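Gisaldale Repair Evenings Return in June With Longer Hours and a New Home

GISALDALE – After a winter that felt a good deal longer than it should have, the Gisaldale Repair Evenings are coming back, and we could not be happier to say so. Starting the first Friday in June, the doors of the old Gelley Street print works will open at 6 in the evening for anyone with a lamp that flickers, a chair that wobbles, or a favorite coat that has been waiting far too long for its zipper.

The evenings are run by Lirnum, the neighborhood nonprofit that many of you will know from the spring seed swap and the toy library. Last season's gatherings outgrew the church basement well before the leaves came down, and on the busiest nights people were sitting on the stairs with toasters in their laps (good-naturedly, we should add, and often sharing cookies). The print works gives us a ground floor without steps, plenty of outlets, and room for 70 visitors at a time.

What to Expect

Come in, give your first name at the welcome desk, and tell us a little about what you have brought. You will be matched with a fixer who knows that kind of item, and then the two of you will sit down together and have a look. We do ask that you stay with your item, and we think you will enjoy it more that way too! Most visits take roughly 90 minutes, including the wait, and there is coffee, tea, and a very good lemon cake from the Jireš Bakery next door, which has kindly offered to stay open late on repair nights.

Small appliances, clothing, bicycles, wooden furniture, jewelry, and clocks are all welcome. Please leave microwaves, gas heaters, and anything leaking at home. If your item takes an unusual battery or bulb, bring a spare along if you can find one.

There is no charge. A jar for donations sits near the door, and whatever goes into it pays for thread, solder, glue, fuses, and sandpaper.

Classes for Beginners

New this year is a set of four short classes for people who would like to learn a skill of their own: darning and patching, sharpening kitchen knives, changing a bicycle tube, and rewiring a table lamp. Each one is meant for complete beginners, tools are provided, and children over ten are welcome with a grown-up. Places are limited, so please sign up at the welcome desk or by calling the Lirnum office during the week.

We are also still looking for people who can sew. If you have a steady hand and a free Friday evening now and then, we would dearly love to hear from you, whether you have hemmed a hundred pairs of curtains or only your own.
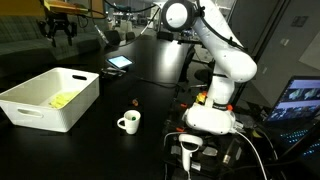
Getting There and Parking

The print works is a short walk from the Gelley Street bus stop, and the bus runs until 10:30 p.m. on Fridays. Street parking is free after 5 p.m. Drivers dropping off something heavy may pull up at the side entrance for a few minutes, and someone will come out to help carry it in. Bicycle racks are in the courtyard, through the green gate.

About Lirnum

Lirnum is a nonprofit serving Gisaldale and the surrounding area, with programs in repair, gardening, and sharing everyday household goods. Press inquiries are welcome at the Lirnum office, Tuesday through Friday, and reporters are warmly invited to stop by on any repair night and to bring something that needs fixing.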